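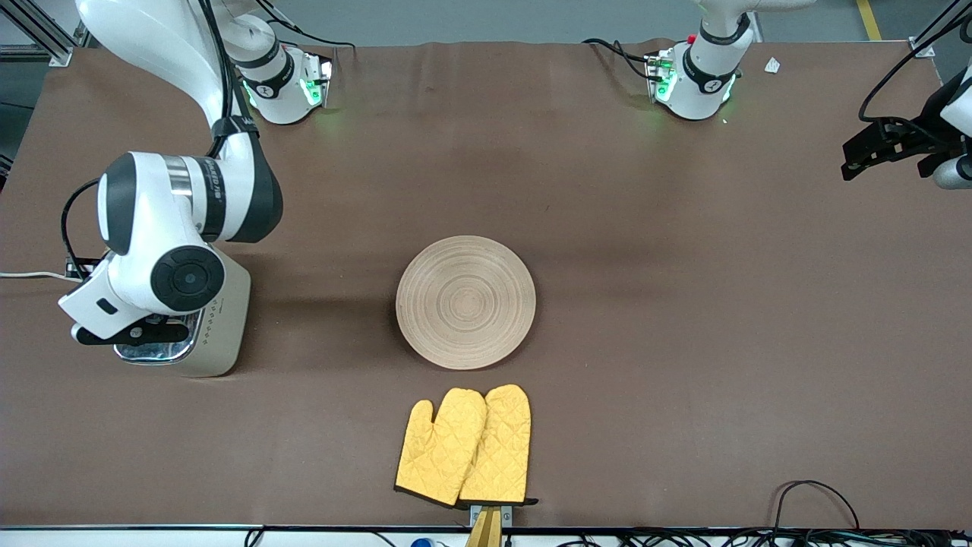
Lise Vachon wrote under my last post that I was mad to put all-terrain tyres on a station wagon, and that I would be back on highway tyres before the first set wore out. I said I would report back once I had done a proper trip on them. I have now done one, Walcombe to Wurkura and home again, so this is the report.

For anyone new, the wagon is an older all-wheel-drive with a bit of extra ground clearance from the factory and nothing else done to it. No lift, no bar, no snorkel. I use it for work during the week and for camping when I can get away. The last stretch into Wurkura is gravel, with two creek crossings that are dry most of the year, and I had punctured highway tyres on it on both of my previous visits. The second time I was well out of phone range with a space-saver spare, and I drove the rest of the way at walking pace with the hazard lights on.

The new ones are Jomus tyres. I had not heard of the brand until Rukhsana Kiani put them on her ute. They come in my size without any change to the rims, which mattered because I did not want to go through the business of getting an engineering certificate or arguing with the insurer. Janjua fitted and balanced them and did the alignment while it was on the hoist. I also got a full-size spare in the same tyre. It does not fit in the spare well. It sits in the boot under a blanket and takes up space I would like to have back.

On the bitumen

Noise first, as it is what most people asked about. There is a hum. It starts a bit under highway speed and it does not get much louder after that. With the radio on at a normal volume I stopped hearing it by the second day. On coarse chip the old tyres were nearly as loud anyway. On new smooth hotmix the difference is plain and you would notice it if you had a quiet car to begin with.

Steering is slower to respond. The car used to turn in straight away and now there is a small pause while the tread blocks take up the load. I got used to it but I would not call it an improvement. Braking in the dry feels the same to me. In the wet I have left more room, and I have not tried to find out where the limit is.

Fuel use went up. I keep a log book in the glovebox and write down every fill, so this is off the bowser and not the trip computer. It came out 12 per cent worse than the same trip on highway tyres. Part of that would be the heavier spare and part would be a headwind on the way home, so take it as one trip. I will keep logging and see where it settles.

On the gravel

This is where the money went, and I am happy with it. I dropped the pressures to 26 psi at the end of the bitumen and left them there until we turned back onto the main road. The corrugations were bad. They always are by the end of the dry – the grader had not been through since August. With the pressures down, the car floated over most of it at 65 and stayed straight. On the old tyres I would be doing less than that and still correcting the steering the whole way.

No punctures. I checked the tread at camp each night with a torch and picked out stones, and there were a few small nicks on the shoulders but nothing in the sidewalls. The first creek crossing had a bit of mud in the bottom and we went through without stopping. The second was dry. Valentin Ciobanu came along in his four-wheel drive and had the recovery gear, and it stayed in the bag.

If you are going to let air out you need a way to put it back in. I have a small compressor that clips to the battery. It is slow and it gets hot, and I had to give it a rest halfway through. Valentin had one that did his bigger tyres in less time than mine took on the wagon, so I will be looking at those before next time. Get a decent gauge as well. The one built into my compressor reads high, and I only know that because I compared it with the one I keep in the door.

Was it worth it

The extra cost over a set of good highway tyres was $300 by the time I added the bigger spare. One tow out of Wurkura would be a lot more. If I only drove to work and back I would not have bothered, and Lise is right that most wagons with these on never leave the suburbs. Mine does, a few times a year, and it is the few times that cause the trouble.

A couple of things I would do differently. I would have asked for the alignment printout, as I now have nothing to compare against if they start wearing unevenly. I would also have changed the tyres a month before the trip instead of the week before. The nuts wanted another nip up after the first couple of hundred kilometres and I did it on the side of the road, in the rain, with the wheel brace from the boot.

Amna Pirzada asked whether they would suit a front-wheel-drive hatch. I don't know. They would be tougher than what is on there now, but I would measure the clearance at the back of the front guards with the wheel on full lock before spending anything. Arsalan Butt had some rubbing on his and ended up trimming the liner.

I will rotate them at the next service and put up the tread depths then, along with the fuel figures. If you have run the same tyres on a wagon for longer than I have, leave a comment with the kilometres and what they were like in the wet.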